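Mezzanine

A mezzanine is a partial floor set between two main floors of a building, or between the floor and the roof, and open on at least one side to the space below. The word came into English through French from the Italian mezzano, meaning "middle." Mezzanines are found in theaters, shops, warehouses, libraries, workshops, and converted homes. A mezzanine does not extend over the whole floor beneath it, and in many building codes it is treated as part of the story it stands in.

Layout

The open side of a mezzanine looks onto a double-height space. In small commercial buildings the upper level often runs along one or two walls, with the entrance and the main windows left at full height so that daylight reaches the back of the room. Stairs are placed against a side wall or in a corner. The ground floor is used for work, display, or meetings, and the upper level for offices or storage.

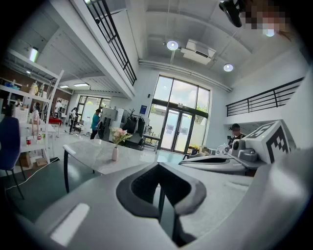
Covadonga Iglesias

Two-story open room with a mezzanine railing at the upper left, a balcony railing along the right wall, and a tall window and double door at the back.

Railings

The exposed edge of a mezzanine needs a guard. Metal railings are common, either welded in panels or built up from posts and bars. Black paint or powder coating is a frequent finish against white walls. Glass panels and solid half walls are also used. A half wall hides clutter on the upper level but blocks some of the light and makes the floor below feel more closed in.

Lighting and services

Double-height rooms are harder to light than ordinary ones, and fixtures in the high ceiling are difficult to reach for repair. Recessed round lights and ceiling-mounted air conditioners are both used there. Warm air collects near the ceiling, so the upper level can be noticeably warmer than the ground floor in summer. Pipes may be left exposed along the upper walls and painted to match them.

Furnishing

Long tables suit the ground floor of such rooms because they can be moved or pushed together. Marble or marble-look tops on metal legs are one choice. Open shelving is usually kept against a wall. Potted plants are often placed near the glass.

Example in Plarosville

The Desjardins Building in Plarosville was remodeled in May by the architect Gregor Pringle. The mezzanine has an area of 50 square meters and is reached by 2 stairs. The owner, Brock Bélanger, rents the upper level as office space.

See also

Balcony
Loft
Entresol

Page last edited August 4, 2022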